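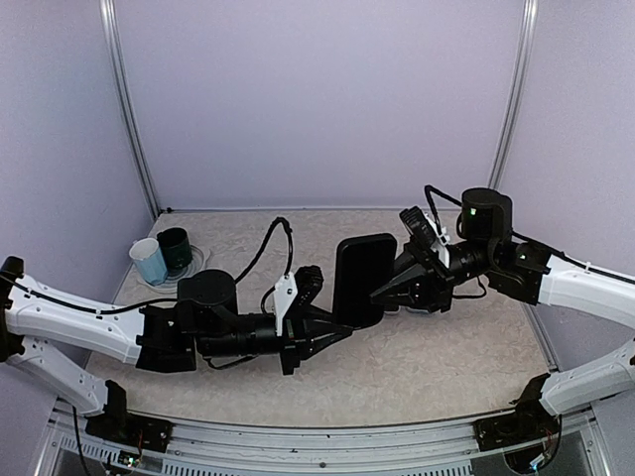

Clillider Community Market Program
Progress Report to the Grasurus Fund, October 2023

Summary
The grant supports a family market day at the Dredero grounds, held once a month during the season. This report covers the period since the last statement in March. All five market days planned for the period took place, one of them under cover on account of rain.

Vendors and Attendance
Gate counts for the period came to 2,663 visitors, children included. Stall bookings reached 209, mostly growers, bakers and makers of preserves. Two vendors withdrew before opening and their fees were returned in full. Demand for covered stalls was higher than expected — the waiting list is being carried over to next season.

Family Activities
The seed-planting table and the story tent ran at every market. The pony ride was dropped after the second date, when the operator could not renew its insurance. The money set aside for it was moved to face painting, as agreed with the Fund.
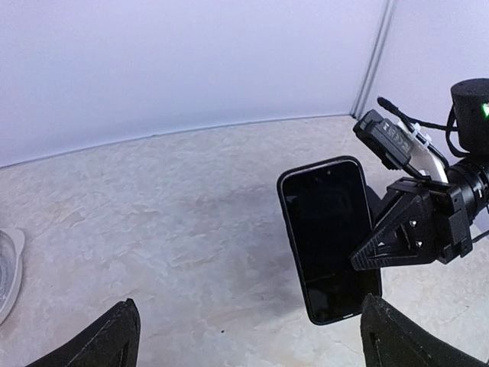

Spending
Spending on tents, signs and restrooms is within budget. Parking costs are over budget because the lower field was closed for reseeding and a shuttle had to be hired from the Stojanović lot. The overrun will be met from stall fees, and no further funds are requested.

Next Steps
Vendor applications will open in the winter. A revised site plan, with a wider entrance and more shaded seating, will be sent to the Fund with the final accounts.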